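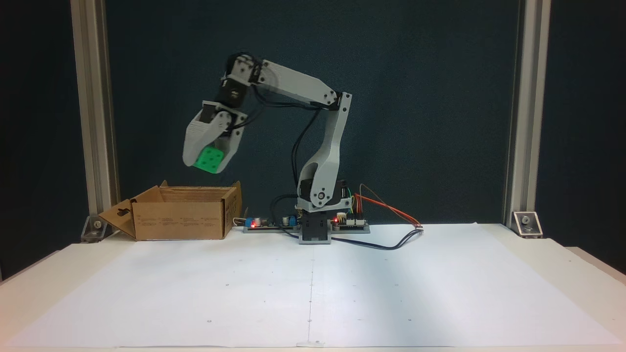
A bright green cube over an open cardboard box.

Why do wires come in so many colours?

Hello, Catríona Tully here! Last time I went on and on about cardboard boxes, and Maeve Noonan wrote to ask about something else entirely: wires. Good question, Maeve.

A wire is a bit like a drinking straw. Down the middle runs metal, usually copper, and electricity travels through it very easily. Wrapped round the metal is a plastic coat, and that's the part with the colour. Electricity doesn't care about the colour one bit - a green wire works just as well as a yellow one. The colours are for us! If you had 100 brown wires in a tangle, you'd have a horrible time finding the other end of yours.

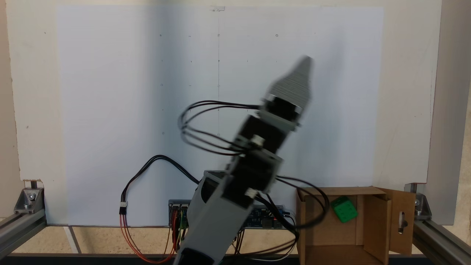

Red, yellow, green and brown wires plugged into a blue circuit board.

In small electronics, people often pick red for the wire that brings the power in. It's a habit, though, and you can't be sure just by looking, so ask a grown-up before touching any wire (and never, ever poke about in a wall socket).

When you see a few wires side by side going into one little plug, the plug keeps them in the right order. Lots of plugs only fit one way round, and I still try them the wrong way first.
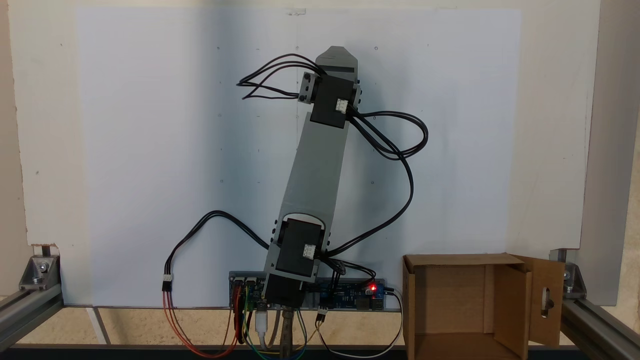
Spot the tiny red light, glowing on the dark blue board.

Lights that small are usually LEDs. They need hardly any electricity, and many gadgets use one to show that they're switched on. Have a hunt for some at home tonight when it's dark!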